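Student Project Report
Regional Public Health and Trade, second year
Author: Nuria Tufa
Submitted: 06/06/2021

Shared medicine buying between small countries: a study of the Ambaye proposal

1. Why I chose this topic

In our course we read many articles about how poor countries wait a long time for medicines. Most of these articles speak about production, and about who owns the factories. I became more interested in the buying. A country can have money for medicine and still receive it late or pay too much for it, when its orders are small and come at the wrong time of the year.

The Ambaye proposal is a plan for four neighboring governments to order basic medicines together. It was presented to the health ministers at a meeting in April, and the ministers agreed to study it further. They did not sign anything. My project looks at what the proposal says, what the people who must carry it out think of it, and which parts are still not clear.

2. Questions

I worked with two questions. The first is whether a shared order would be easier for a small clinic, or would only be easier for the ministry. The second is who decides when the four countries do not agree about which medicine comes first.

3. How I worked

I read the proposal in full, together with its two annexes. The second annex contains the price tables, and it was the hardest part for me, as the prices are given in different currencies and for different package sizes. I converted them all to a price per single dose. This took me longer than I had planned, and I found one mistake of my own only in the last week, so I did the table again from the beginning.

I also made interviews. I spoke with three people: a pharmacist at the district clinic in Custby, a buyer who works at the medical store in Stulero, and a retired customs officer. They asked me not to use their names. Each interview took place by telephone and I wrote notes by hand. I did not record the calls. For this reason I do not give long quotations, only the meaning of what they told me.

My supervisor advised me to keep the number of interviews small and to prepare them well. I think this was good advice, but it also means that my results cannot speak for all clinics in the region.

4. What the proposal says

The proposal has one main idea. Every country makes a list of its needs for the coming year. A small office in Stulero puts the lists together and asks for offers from the producers. The producers send their offers to this office and not to the ministries. When an offer is accepted, each country pays for its own part.

The office is called Cindance in the text. It would have its own director, and the post would move from one country to the next. The proposal does not say how long a director stays. It also does not say what happens if a country does not pay in time, and I will come back to this point in section 6.

To take part, a country has to accept common rules for labels and for testing. This is the section that received the most criticism in the newspapers. Some writers said that common testing rules are a loss of national control. Others answered that the national laboratories are already sending difficult samples abroad, so the control is smaller than it seems.

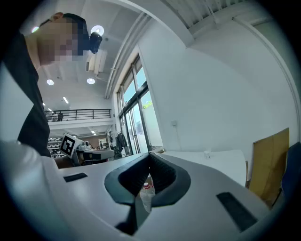 5. Results from the interviews

The pharmacist in Custby was positive about the plan, with one condition. The clinic orders every two months, and it often changes the order at the last moment, for example when there is more malaria than expected after the rains. A yearly list would make such changes difficult. The pharmacist would accept the yearly list if a part of the budget stays free for small local orders.

The buyer in Stulero was more careful. In the buyer's experience the producers are not very interested in small orders, and an order of 2,000 boxes is often placed at the end of the line, behind the bigger customers. A shared order would change this. But the buyer also explained that the work of comparing lists is heavy, and that the names of the same medicine are written differently in each country. The proposal gives the office only four employees. The buyer did not believe that this is enough for the first year.

The customs officer spoke mostly about borders. Medicine that arrives at one port must still travel by road to the other countries, and each border has its own papers. In the officer's opinion the ministers talk about prices because prices are easy to announce. Delays at the border cost money too, but they do not appear in any table. I had not thought about this before the interview, and I changed the plan of my report afterwards.

6. Discussion

From my price table I can say that the biggest difference between the four countries is in simple antibiotics. For vaccines the difference is small, probably because these are mostly bought through international programs already. So the advantage of the shared order would be strongest for ordinary medicines, which receive less attention in the news.

The question of payment worries me more. If one country pays late, the producer may hold the whole delivery, and then the three other countries wait also. The proposal speaks of "good faith between the members". I looked for a reserve fund or a guarantee in the annexes and did not find one.

On my second question, who decides, the text gives one vote to each country. With four members a vote can end two against two. There is no rule for this case.

7. Limits of this work

I could not speak with anybody from the ministries. I sent letters to two of them and received one short reply, with a link to the public statement. My price data is from the annex only, and I was not able to compare it with real invoices. I also read only the English version of the proposal, and the customs officer told me that the wording on border papers is a little different in the other version.

8. Next steps

The ministers will receive a new draft later in the year. I would like to compare it with the present one, mainly the parts about late payment and voting. The pharmacist in Custby has agreed to speak with me again when the draft is published.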